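Beltane Fire Site Check – Ondrejka Field
Date: 3/5/24

Fire pits: 2 laid, both ringed with stone. Pass.
Comment: The gap between them is fine for walking through, too tight for couples jumping side by side. Move the east pit over before lighting.

Water: 3 buckets per pit, hose connected. Pass.
Comment: Hose has a slow leak at the tap end. Same as in April.
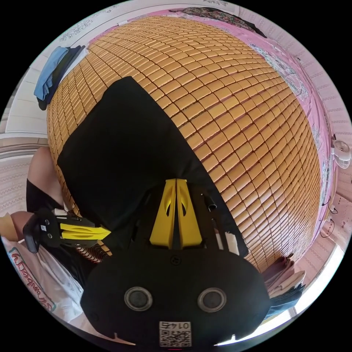 Maypole: Set firm, ribbons tied. Pass.
Comment: Keep it upwind of the fires – the ribbons are long this year.

Robes and sleeves: Not checked yet.
Comment: Loose sleeves get pinned before anyone goes near the flames.

Altar candles: Fail.
Comment: No glass covers. Recheck before the circle is cast.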